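Revision 7

The load from Cundside was refused at the Jekau depot in March. The refusal slip gave the cause as "mixed" and the weight of the mixed portion as 300 grams. A photocopy was forwarded to Otakar Štefanec, who maintained the written procedures for Markis and had maintained them through four changes of management.

He filed the slip under 3451, the number of the sorting procedure, and read the procedure again from the first line. It was a page and a half long. Section one defined the area of use: the long table on the ground floor. Section two defined the containers. Section three stated that each item was to be placed in the container whose label corresponded to it. He underlined "corresponded" in pencil.

The labels had been approved before his time. They were white, with one word each in bold black type. The three words were Bottle, Plastic and Can. Two of these named a shape and one named a material, and an object could have both. A water bottle was a bottle. It was also plastic. A person standing at the table with a water bottle had two correct answers and was given no means of choosing between them.

He wrote a memorandum to this effect. The reply came from Tshabalala in operations and was one sentence long: people know what is meant.

Štefanec did not dispute that people knew what was meant. He had spent eleven years in a test laboratory where gaskets were installed backward by people who knew what was meant. He requested permission to observe.

Permission was granted for one afternoon. He took a chair from the corridor and placed it where he could see the table without being in the path to the stairs. He had a clipboard and a form he had drawn up himself, with a column for the item, a column for the basket, and a column headed "Hesitation (s)."

The first entries were unremarkable. Glass went to Bottle. Cans went to Can, including those that had been crushed until the shape no longer helped. The hesitation column showed zeros and ones. A clear water bottle with its cap on went to Plastic after two seconds. Another, with the wrapper still around it, went to Plastic after four. He recorded both and felt something that he identified as disappointment.

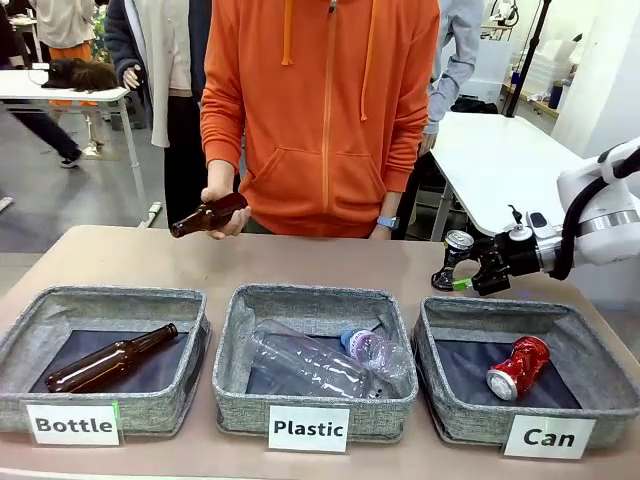
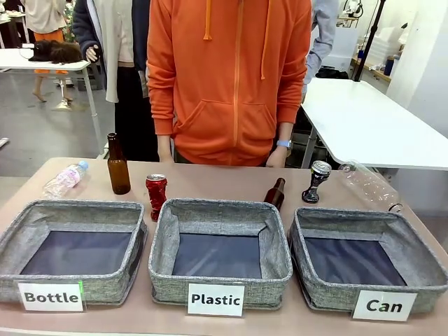 The sorting table at Cundside. Baskets labeled Bottle, Plastic and Can.

At twenty past three a young man from accounts came down with a paper bag. He removed a jam jar, held it over Bottle, held it over Plastic, and held it over Can. He looked at each label in turn and then looked at the underside of the jar. Štefanec started the watch. At thirty-one seconds the young man put the jar back into the bag and carried it up the stairs.

Štefanec wrote "jam jar" in the first column. He left the second column blank. In the third he wrote 31, and after a moment he added a note that the item had been withdrawn.

The jar had not been considered in any revision. It was glass, and it was not a bottle. It had a wide neck, a screw thread and a steel lid, so that the lid, if separated, was metal but was not a can. He turned the form over and drew a table on the back, with materials down the side and shapes along the top. He filled in the cells. Most of them were empty on the ground floor of Cundside and would stay that way, but the procedure would have to allow for them.

He drafted Revision 7 at home, at the kitchen table, after washing up. The draft replaced the three words with Glass, Plastic and Metal. It required lids to be removed and treated as separate items. It defined "item." It permitted an item to be set down on the table, behind the baskets, while the user considered it, and it placed no limit on the time.

This last clause was struck out by Tshabalala, with the comment that it was not a requirement and did not belong in a procedure. Štefanec restored it in the next draft as a note. Notes were informative and did not need approval. He knew this because he had written the procedure on notes.

The new labels were quoted at a price that was judged excessive for three words. The matter was deferred to the next budget. Until then the old labels would remain in service, and 3451 would carry an interim instruction, to be read together with section two: "For the purposes of this procedure, Bottle means glass of any shape."

He walked down on the morning the instruction took effect and pinned it to the wall at eye level, in a plastic sleeve. He read it through once standing where a user would stand. The baskets had been emptied overnight. The left one had lost some of its shape along the front, and he pushed the wall out with the back of his hand until it stood more or less square.

There was a jam jar on the table. It stood at the back, behind the middle basket, clean, with the label soaked off and the lid beside it, upside down. He could not establish whether it was the same jar. The form had no column for distinguishing marks.

Under the interim instruction the jar belonged in Bottle. The lid was not covered, as lids were dealt with in Revision 7, and Revision 7 was not in force. He placed the jar in the left basket. He held the lid for some time, and the watch in his coat pocket was not running, so the interval was not recorded.

Then he put the lid in the same pocket and went up to amend the note.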